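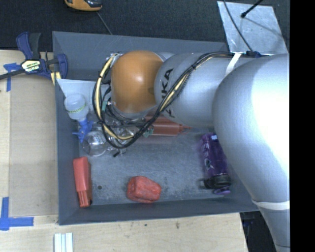
Workshop Tips: Budgeting for a Bench-Top Picking Arm

Print this page | E-mail this page

So you've decided you want an arm on the bench. Brilliant! It's the most fun we've had in the shed since the bandsaw arrived, and a good second-hand one costs less than you'd fear. What catches people out is the money that goes on everything except the arm, so these are the tips we wish we'd had taped to the wall before we started ringing dealers in Prosville.

Split the budget before you shop

We put 52 per cent of our money into the arm and its controller and kept the rest back for the bench, bins, clamps, cabling and a gripper. It felt stingy at the time (there was a much flashier arm in the Pitby clearance list) but we spent every cent of what we'd held back. If the arm eats the lot, you'll be holding your bins down with a brick.

Measure the reach with the bin in place

Reach on a spec sheet is measured in open air. Put your bin on the bench, stand the tallest thing you own in it, and check the arm can come in over the wall and get down to the far corners. Cardboard is your friend. We cut a full-size outline of the arm from a fridge carton and swung it about for an afternoon, and ended up moving the base closer to the bench edge on paper, for free.

Buy the plain bin

A dark grey tub with sloping sides is a ripper of a choice. Things slide back towards the middle and it doesn't matter if the floor gets scratched to bits. Get 2 the same, so there's a spare when one cracks.

Don't skimp on clamps

A decent bar clamp on the side of the bin keeps it where you put it. Check the jaw opens wide enough for the bin wall and whatever's under it, and look for soft pads. While you're at it, mark your positions on the bench with blue tape. Corners and T shapes are easy to line up against, and the tape peels off cleanly when you change your mind.

Cables cost more than you think

Allow $79 for straps, ties and extra lengths, and leave a generous loop at each joint. Then move the arm by hand through its whole range with the power off, watching the cables the entire time. If anything goes tight, add slack before you add ties. Loops that hang low can catch on tall bottles, so try it with a full bin as well.

Test with your own junk

Raid the recycling and the kitchen cupboard! Spray bottles, drink bottles, sauce-type bottles with pointy nozzles, anything see-through and rounded. Clear items are hard for plenty of cameras to pick up, and shiny ones throw reflections, so if clear things are on your list, ask the seller for a trial with them before you pay. Pretorius let us take a gripper home for a fortnight on that basis, and we swapped it for a softer one.

Plan the lights last

Pale arm covers bounce a lot of glare back. Try a cheap lamp at a few heights before you buy anything fixed, and look at what the camera sees as well as what you see.

Leave a repairs jar

We chuck $40 a month into ours. So far it's bought a gripper pad set and a replacement connector from Vovness, and by July there should be enough for a second camera mount. Can't wait!

We use cookies to remember your print settings. Sign up for the workshop tips newsletter.

Contact us | Copyright Shed & Bench Tips | Back to top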